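Subject: Re: [finishing-list] Wipe-on oil over old stain, how long between coats?

Oğuzhan Işık wrote:

> I've got a tabletop that somebody stained years ago and I want to
> put oil on it without stripping the whole thing. Sanded a corner
> to 240 and it went blotchy. Do I have to go down to bare wood?
> And how long are you all waiting between coats? The can says 24
> hours but my basement is cold and I don't trust it.
>
> Also, is the Coltano oil any good? The shop here has it and
> not much else.

Hi Oğuzhan, and hi everybody,

I did pretty much this same job in December, so I'll tell you what I did and the rest of you can yell at me.

First, no, I wouldn't go to bare wood unless the old finish is flaking. Your blotchy corner is most likely you cutting through the stain in some spots and leaving it in others. I did the same thing on mine (right in the middle, of course, where the fruit bowl can't quite hide it). Go lighter. I used a gray pad and mineral spirits, let it flash off, and then wiped it with a clean rag till the rag stopped coming up brown. It took 5 rags, all old T-shirts, and my husband is still looking for one of them.

On the Coltano - I like it! It's thinner than the Plirus I used to buy and it smells a lot less like a gas station. It does go on a bit yellow, which looks lovely on oak and pretty awful on anything pale. If your top is maple or birch I'd try it on the underside first. Navickas makes a clearer one but I've only ever found it by mail order, and the shipping to me was silly.

Waiting time: I gave it two days per coat and I'd do it again. My garage sits somewhere in the fifties all winter and at 24 hours the top still felt grabby under my palm. If you can bring the table upstairs, do it. A fan helps too, just don't point it straight at the wood or you'll be picking dog hair out of coat two like I was.

Please, please spread your rags out flat outside to dry before you toss them. I know it gets said on here every few months, but oily rags in a ball can catch fire all by themselves and we've got new people on the list.

Last thing, the Zindora pads somebody recommended last fall are worth the money. I got through the whole top with one and it's still going.

I've stuck my notes below because I'm tired of losing them, and there's a picture after the first one.

Cheers from the garage!

--- my notes, such as they are ---

1. Wood-grain tops in general. Wipe along the grain, long strokes, edge to edge, and don't stop halfway to answer the phone. Thin coats. If it looks wet after fifteen minutes there's too much on there, so wipe it again. Three coats is plenty for a desk or a side table, and I'd go to four for anywhere people eat.
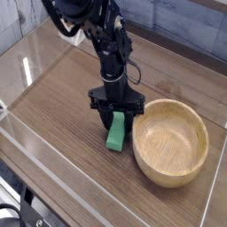 2. Edges and end grain. These drink the stuff. Give them an extra pass on the first day and check back before you go to bed, since dry patches show up after an hour or so. Sand the end grain one grit finer than the top or it'll go darker than you want.

3. Water rings. Wait a full month before you decide the finish has failed. Mine got a ring in week one from a cold glass, I rubbed in a little more oil with my thumb, and I can't find it now. Coasters till then, even for company.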